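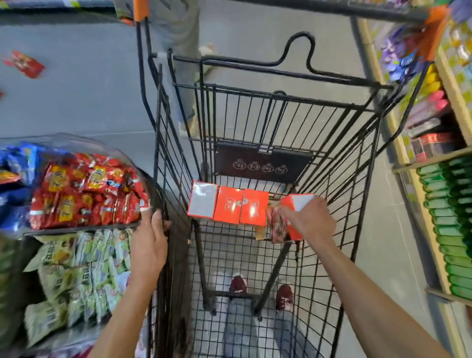 Wurnivent 2 review: learning to pack from head-camera video

Reviewed 2019-08-08. Version tested: 2, the public one.

Short version first as I've a train to catch. Good method, good labels, awful installer. Buy-in depends on whether you care about packing things into awkward containers. I do. Four stars if the docs get fixed, three as it stands.

What you get

A training recipe and a set of clips to go with it. 3,778 clips, all from head height, people putting goods into things - baskets, crates, trolleys, a few drawers. Each clip comes with hand tracks, a rough depth guess and a "slot" label, meaning where the object is meant to end up. You train a policy on that, then fine-tune on your own arm. Ours is the two-armed Clegg bench, older model, bit wobbly at the left wrist.

The claim in the paper (Aatos Karppinen is first author) is that predicting the slot before predicting the hand movement makes the robot better at tight packing. Sounds obvious. I've not seen it done this cleanly though, and the ablation is properly laid out for once. They take the slot step out, leave everything else alone, and tight packing drops off badly. Loose packing hardly changes. I believed it more after running it myself.

Setting up

Grim. The installer wants an old version of the Dranimis viewer and doesn't tell you which until it fails. Took me an afternoon. Elsie Mapplebeck from the Vatley bench next door had already hit the same thing and sent me her config, otherwise I'd of given up. If you're stuck, delete the cache folder before the second try. The readme says this is optional. It is not optional.

Once it's in, training is painless. Left it overnight on 2 cards, came back to a finished run and sensible looking curves. Logs are readable. The resume option works, which I found out by kicking a plug.

The labels

Better than I expected. Supermarket clips are the hardest of the lot - shiny boxes, wire mesh in front of everything, shoes showing through the bottom of the cart. The mesh breaks most segmentation I've tried and it breaks this one too, a bit. Held objects are where I'd look closest. You get a hand with a crinkly red and pink snack bag pressed up against an orange box and the tracker has to decide what is being held. Mostly it picks the bag. Sometimes it calls bag and box one object, and then the slot label goes somewhere daft.

There's a correction tool. Keyboard only, quick, ugly. I fixed a batch over lunch and didn't hate it.

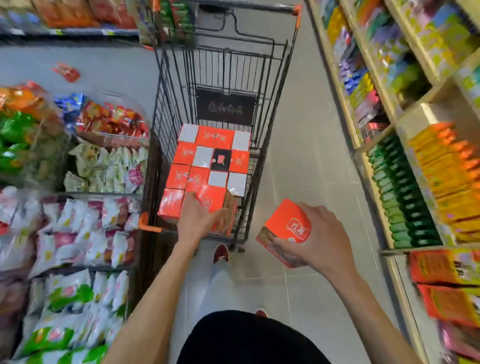
Slot prediction is what you're paying for, in time if not money, so I spent most of the week on it. The model gets the current view and puts out a heat map over free space, then the arm policy goes for the peak. Works nicely on an empty tote, nearly any method does. Full layers are the real test. Take the cart floor covered in orange-red and white boxes, one black one in among them, with the left hand pushing a box down into the gap at the front while the right hand holds the next one tilted out past the side of the cart. Two objects in hand, one obvious gap. The old version smeared its heat map over the whole layer on views like that. Version 2 gives a tight blob on the gap and a second, weaker one along the edge. I'd like it to say which hand the blob belongs to. It doesn't. On a two-armed robot that matters, you end up writing your own rule for it and mine is not pretty.

On the actual robot

Ran 8 packing layouts on the Clegg, same boxes every time, tote bolted to the table. Finished 6 without me touching anything. The two failures were both the last box in the layer - the slot was right, the push was wrong. The arm comes in flat, catches the neighbour's edge and stops. People tilt and press. The policy has seen plenty of tilting and pressing in the clips and still comes in flat, so something gets lost between human hand and gripper. Karppinen's paper has one line on this, under limitations. Deserves a page.

Without the slot step, my own run was much worse on the same layouts. Didn't score it properly, ran out of bench time. Will redo in November when we get the second arm serviced.

Soft goods: don't bother yet. Crisp bags and pouches slide about and the depth guess is hopeless on anything crinkled.

Gripes, quick

Docs are three pages and one of them is the licence. Units change from metres to centimetres halfway down the config, no warning. The demo notebook crashes on the last cell. Left and right hands are swapped in a handful of clips, Elsie has a list if you want it, she's sent it to the authors aswell.

Who should get it

Anyone doing bin or tote packing with rigid boxes and a couple of spare days. If you've got one arm, even easier, as the which-hand problem goes away. If your work is mostly picking, the Dranimis baseline does fine and installs in ten minutes. I'm keeping Wurnivent on the bench machine for now. Will update this once the hand labels are sorted.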